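Speaker notes – "Winter Legs: what a baseball club does when the field is under snow"

Slide 1. Opening

Say hi, thank the hosts for the coffee, move the water glass away from the laptop. Start with the parking lot story. My first preseason in Anden, I had a whistle, a bag of balls and a field with two feet of snow on it. I'd planned a full outdoor practice anyway (I was new!). We ran laps around the cars until one of the catchers went down on the ice, and then we all went home. Pause there, people usually laugh.

Then the real topic: how we get a team ready for a season when we can't get on grass until April.

Slide 2. Finding a roof

We tried the school gym first, but basketball has it every evening and always will. What we ended up with was the old feed warehouse in Prikent. Concrete floor, high ceiling, bad heat. One full loop along the inside wall is 109 yards, and I know because I walked it with a measuring wheel before I signed anything. Tell them to do the same. If you don't know the length of your loop you can't plan a running session, you can only yell "keep going."

Mention shoes. Concrete is rough on shins, so running shoes only, no spikes, no turf shoes. We keep the first week really easy and I still get complaints.
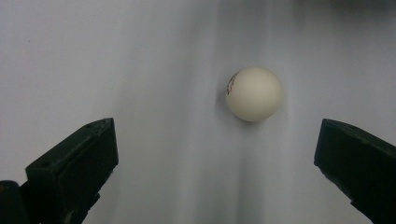

Hitting without a cage is the part everybody asks me about. We don't have netting and we can't throw hard indoors with people jogging past, so for the first month there is no regular batting practice at all. Players are grumpy about this for two days and then they get into it. I toss little white ping pong balls like this one from a short distance and they hit them with a broomstick handle. It's light, it doesn't break windows, and a hitter has to watch it all the way in. Some of my best hitters miss a lot at the start, which does wonders for the mood of everybody else. Each player gets 200 swings a week, split up however they like.

(If someone asks about wiffle balls – fine, use them, same idea.)

Slide 3. Arms

Slow down here, this is the serious bit. Pitchers want to throw hard the moment they have a wall to throw at. I don't let them. Easy catch at short distance, every other practice, and we write down every throw. One of our pitchers got to 1054 throws before he ever stood on a mound outside, and none of those were full effort. He grumbled the whole time. He also pitched into the last week of the season.

Show the throwing chart. Give them a minute to copy it, people always want to take a photo of it.

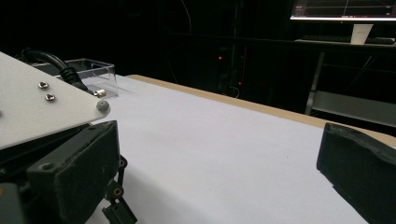

Black cable curving over a white plate with two small screws.

Slide 4. The Dustska weekend

Every March we take the team to Dustska, where there's a riding hall with a dirt floor. Softer on the legs than our concrete and big enough for real infield work. Ground balls come up funny on that dirt, so don't judge anybody's glove by it. We do mornings on defense and afternoons on base running. Leads, first step, sliding on old blankets. Bring more blankets than you think!

Money: this is where the budget question comes up. We share the hall with the softball club from Cho and split the rent down the middle. They get it until noon on the first day, we get it after, and we swap the next day. Works great as long as both clubs leave on time. (They do. We mostly do.)

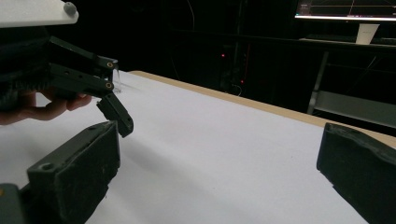
Hand holding a dark green gripper near a white tabletop.

Slide 5. Going outside

Don't rush it. When the snow goes, the outfield is still a sponge for a while, and if you run on it you'll be looking at the ruts in June. We start on the warning track and the infield edge only. First outdoor practice is short, everyone is excited, everyone overthrows. I put the gloves away after an hour even if they beg.

Keep the indoor running going for 2 more weeks after you move out. I skipped that one year and we had sore hamstrings all over the place.

Slide 6. Questions

Leave ten minutes. Likely ones: insurance for the warehouse (look at the lease, ours covers the building but not the players), what age to start (I only coach adults, so say so), and can they have the slides. Yes, sign-up sheet is by the door.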